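Zendemley Welcome Basket Program
Progress report to the Hemmin Fund, 9/30/20

Hi Anitha,

I know you asked for two pages and I always send you five, so I'm trying hard this time! Ese has already been through it with a red pen.

The big news first. We have now dropped off 300 baskets to families new to Flostville, which puts us right where we told you we'd be when you signed off on the grant in April. Most went to the apartments off Zalik Street, and the rest to the farm roads north of town (long drives, lots of dogs, very nice people).

Wrapping is still the slow part. Kanokwan found us a supplier with much better prices on paper and we've been having fun with the patterns.

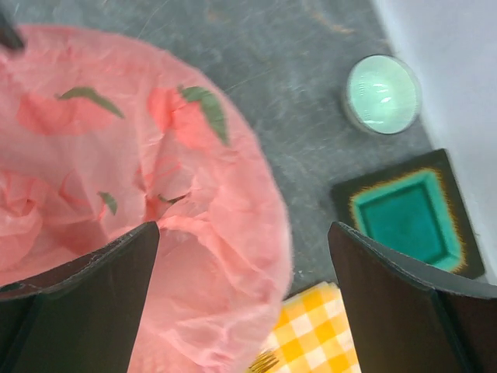

Strawberry print tissue paper, pink with green leaves.

What's in the baskets has changed a little. We dropped the scented candles after a few folks told us they give them headaches, and put in a second dish towel and a bus map. The bus map is the thing people thank us for! I would never have guessed. Surachet is getting it translated into Thai and Portuguese, and the Thai one is nearly ready for the printer.

Money is in decent shape. We have $2,283 left of this year's grant, with the last fuel bills still to come out of it. Baskets are our biggest single cost, so we've started asking families to hand theirs back if they don't want to keep them, and 50 have come home so far.

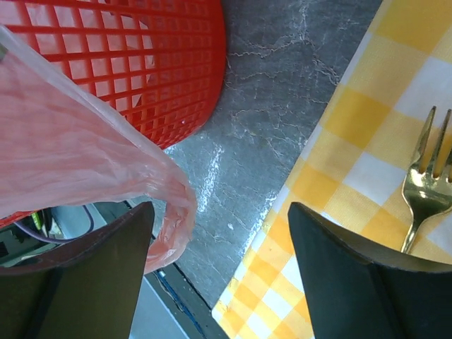
What's next

We'd like to get another 75 baskets out before the holidays. Ratree is talking to both school offices about letting us leave a sign-up sheet at the front desk (one said yes on the spot, the other wants a letter, so I'm writing a letter). I also want to try a smaller version for people living alone, who keep telling us the full one is too much food.

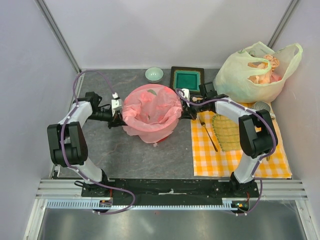
Pink bag with its top gathered open.

One thing I need from you: can leftover basket money go toward fuel? Ese thinks yes, I think we should ask. If you can let me know by Friday I'll hold the order until then.

Thanks again for everything, and come ride along on a delivery day soon!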